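읽는 시간 2분

요즘 제 저녁 시간을 통째로 가져간 건 배 절임이에요. 정확히는 서양배를 식초와 설탕에 재워 두는 피클인데, 작년 10월에 처음 담갔다가 완전히 빠져 버렸습니다. 배는 그냥 깎아 먹는 과일이라고만 생각하고 살았던 세월이 아까울 지경이에요!

시작은 동네 시장이었어요. 금요일 저녁에 문 닫기 직전에 갔더니 단단한 초록색 배 한 봉지를 3,000원에 팔고 있더라고요. 집에 와서 한 입 베어 물었는데 무맛에 가까웠습니다. 며칠 두면 익는다는 건 알지만 저는 기다리는 걸 정말 못 하거든요. 그래서 오이 피클 국물 비율을 그대로 가져다가 배를 넣어 봤어요. 식초 하나, 물 하나, 설탕은 그보다 조금 적게. 통후추랑 월계수 잎도 넣고 (집에 정향이 있어서 그것도 두 알) 한소끔 끓여서 부었습니다.

다음 날 아침에 뚜껑을 열었을 때 그 향이란! 새콤한데 끝에 꽃향기 같은 게 남아요. 식감은 아삭하고, 씹으면 국물이 톡 터지고요. 그날 점심에 치즈 얹은 빵에 올려 먹고, 저녁에는 돼지고기 구이 옆에 놓고 먹고, 밤에는 냉장고 앞에 서서 그냥 집어 먹었습니다.

그 뒤로 이것저것 바꿔 봤어요. 생강을 넣으면 고기랑 훨씬 잘 맞고, 레몬 껍질을 넣으면 디저트 쪽으로 갑니다. 사과식초가 제일 무난했고 현미식초는 향이 좀 세서 배가 묻혀요. 발사믹은 색이 너무 진해져서 한 번으로 끝냈습니다. 두께는 손가락 반 마디 정도가 좋더라고요. 얇게 썰면 하루 만에 흐물흐물해지고, 두꺼우면 속까지 맛이 안 들어요. 껍질은 벗기는 날도 있고 안 벗기는 날도 있는데, 저는 껍질째가 더 좋아요. 씹는 맛이 확실히 살아나거든요.

제일 중요한 건 역시 배를 고르는 일 같아요. 꼭지 옆을 엄지로 눌렀을 때 꿈쩍도 안 해야 합니다. 조금이라도 말랑하면 그건 절이지 말고 그냥 드세요, 그게 배한테도 좋아요. 저는 두 번이나 욕심내서 익은 배를 넣었다가 잼도 아니고 피클도 아닌 것을 만들었습니다. 요구르트에 섞어 먹으니 그것도 맛있긴 했지만요.

남은 국물은 절대 버리지 마세요! 탄산수에 한 숟갈 타면 여름 음료가 되고, 올리브유랑 섞으면 샐러드드레싱이 됩니다. 저는 양파를 채 썰어서 한 번 더 담가 먹어요. 배 향이 밴 양파, 이건 진짜 해 보셔야 압니다.

다음에는 고추를 넣어서 매콤하게 만들어 볼 생각이에요. 청양고추로 할지 마른 고추로 할지 아직 고민 중인데, 일단 병부터 삶으러 갑니다. 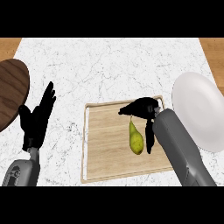 Adaeze Briggs
마른 고추에 한 표요! 청양고추는 풋내가 국물에 금방 배어서 배 향을 다 덮더라고요. 저는 마른 고추 하나를 반으로 갈라 씨를 털고 국물 끓일 때 같이 넣어요. 그런데 껍질째 담그실 때 설탕은 더 안 넣으세요? 저는 껍질 쪽이 늘 좀 떫던데요.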